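Home Care > Furniture > Oiling a Table

Print this page | E-mail to a friend

November – by Maite Aranda

How to oil a light wood table without the blotches

Quick one, my lunch is short. Works on any bare or previously oiled top. Varnished – different job, don't use this.

You need: clear oil, cotton rags, 220 paper if the top feels rough, a vacuum with a brush. Gloves if you hate sticky hands.

1. Clear everything off. Vacuum, then wipe with a damp rag. Let it dry properly, overnight if the heating is off.

2. Sand with the grain, light pressure. Old ring marks get a few extra strokes, but feather out or you'll see a pale patch later. Vacuum agian.

3. Pour a little oil on the rag, not on the wood. Work in long strips end to end. Thin! Thick coats go gummy.

4. Wait 21 minutes (what my can says, yours may differ). Wipe off everything that's still shiny.

5. Leave overnight. Second coat, same way. A third only if the top still looks thirsty.

Rags: lay them flat outside to dry, never balled up in the trash. Oily rags can catch fire on thier own.
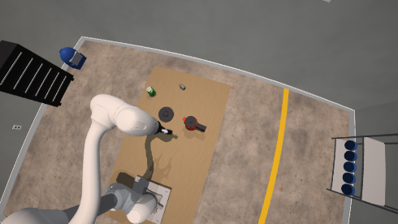
Light wood shows every missed spot, so check from low down with a lamp off to one side. Move the lamp and look twice. Shadows fool you – a dark one like the arm throws across that tan top could hide a dull strip completely. Dry bits get a dab of oil and a wipe, same day.

Keep cups off for 4 days. After that coasters, and a fresh thin coat whenever water stops beading.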